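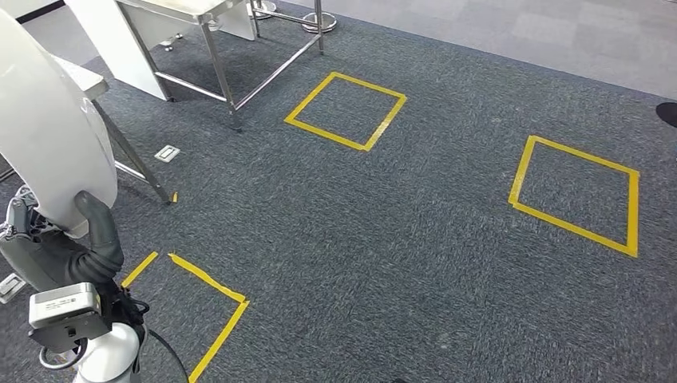

*Grey corrugated hose below a curved white cover. Photo: Biltotley Home Energy Group*

**MEDIA RELEASE**
**2022-02-13**

# Draught-proofing kits to be lent free to Biltotley and Flotolwood households

Households in Biltotley and Flotolwood will be able to borrow a draught-proofing kit free of charge from April, under a scheme set up by the Biltotley Home Energy Group.

The scheme is called Fustell. It has 16 kits, which will be lent to owners and renters for six days at a time. Each kit holds the tools needed to find air leaks around doors, windows, skirting boards and old wall vents, along with a printed guide to closing them up. Borrowers keep any sealing materials they use and return the rest.

Fustell is aimed at people who want to use less heating and cooling without paying for major work on the house. Many of the older homes in both towns were built with open wall vents, gaps under the external doors and sash windows that no longer meet in the middle. Insulation has gone into a lot of ceilings over the years, but the gaps lower down have mostly been left alone.

## How the kits came about

The group ran a trial last winter with a smaller number of kits in Biltotley only. Kits were passed from house to house along a few streets, and borrowers filled in a short form about what they found and how long the work took them.

The forms showed that most people could do the back door and the worst window in an afternoon. The jobs that took longer were skirting boards in rooms with a lot of furniture, and any window that had been painted shut and then forced open again. Several borrowers ran out of foam strip before they had finished. A few said the guide assumed they owned a drill.

The kits have been changed as a result. They now carry more foam strip in two thicknesses, a hand drill, a better caulking gun and a longer screwdriver. The guide has been rewritten with the easy jobs first. The section on chimneys has been moved to the back and now tells people to check that the fireplace is out of use before they block anything.

The trial also found that borrowers wanted to talk to someone before they started. A phone line will be open on weekday evenings during the lending season. Callers can ask which strip suits which gap, or whether a job should be left to a tradesperson.

## What is in a kit

Each Fustell kit is packed in a lidded tub and contains:

- a stick of incense and a holder, for finding moving air
- foam strip in two thicknesses
- a brush seal for one external door, with screws
- a caulking gun and one tube of paintable gap filler
- a hand drill, screwdriver, tape measure, scissors and small saw
- a scraper and cloths for cleaning surfaces before strip is applied
- a door snake pattern, for people who would like to sew their own
- the printed guide and a return form

Extra foam strip and door seals can be bought at cost when the kit is picked up. The gap filler is the kind that can be cut away later with a knife, which matters to renters who have to put a place back as they found it.

The kits do not include anything for ceilings or roof spaces, and borrowers are asked not to use them there. Vents that serve a gas appliance must be left open. The guide has a page on this, and it is repeated on a card inside the lid of the tub.

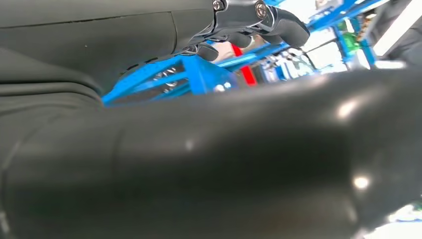
## Cost and funding

The scheme has a starting budget of $1681. This covers the sealing materials, the printing and the replacement of worn tools. Kazmi Hardware in Flotolwood has supplied the tubs and the caulking guns at no charge and will act as the second pick-up point.

There is no deposit and no membership fee. People who return a kit late will be phoned, and those who lose a tool will be asked to replace it with one of the same sort. Second-hand is fine.

The group considered charging a small fee for each loan. It decided against this after the trial, when the households with the coldest rooms were often the ones that held off borrowing because they thought there would be a bill. Donations can be left at either pick-up point and will go to buying more strip.

## Who can borrow

Any household in Biltotley or Flotolwood can borrow a kit. Renters do not need to be on the lease, but they should check with their landlord or agent before fitting anything with screws. The guide includes a short letter that can be copied out or adapted for this. Foam strip, door snakes and removable filler can usually go in without permanent changes to the building.

Households that would find the work difficult can ask for a helper when they book. Helpers will fit strip and door seals only. They do not climb ladders or work outside above head height.

Bookings are made by phone or at the pick-up points. A household may borrow again once everyone on the waiting list has had a turn. Neighbours who want to share a kit can do so under one booking, as long as one person signs for it and brings it back.

The group has printed 800 copies of the guide, many more than will be needed to go out with the kits. The rest will be left at the pick-up points, the library and the Flotolwood community garden for people who already own the tools. Much of what is in it can be done with a roll of strip, a pair of scissors and an old pair of tights filled with rice hulls or rags.

## Keeping a record

Borrowers will be asked to take a reading from their power or gas meter at the start of winter and another at the end. This is voluntary. The group would like to see what difference draught-proofing makes in ordinary houses, with people who go away for a week or have a new baby or turn the heater up when visitors come. It does not expect tidy results, and it will publish what it receives without names or addresses.

The return form also asks which room was done first and whether it feels different to sit in. During the trial this question drew the longest answers. Some people had moved a chair back to a window they had stopped using in winter. Others said the house was quieter, mainly from traffic, and a number complained that they could now hear the fridge.

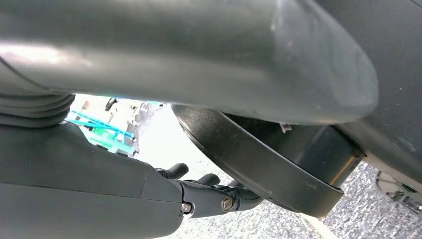

Mathias Eder said the back bedroom had been the problem for years. "We had a heater going in there every night and the curtain still moved," he said. "I did the window and the gap behind the skirting. The heater's still in the room but we put it on for an hour before bed and then it goes off. I'd have done it sooner if I'd known what to buy."

He said he would borrow a kit again for the laundry door, which he ran out of strip for the first time.

## Pick-up points

**Biltotley:** Biltotley Home Energy Group, at the community hall side entrance
**Flotolwood:** Kazmi Hardware, at the trade counter

Bookings for April are open now. Kits should be returned to the point they were collected from, with the return form inside the tub and the incense holder emptied.

**Media contact:** Biltotley Home Energy Group, by message at the Biltotley community hall. Sample pages from the guide are available on request.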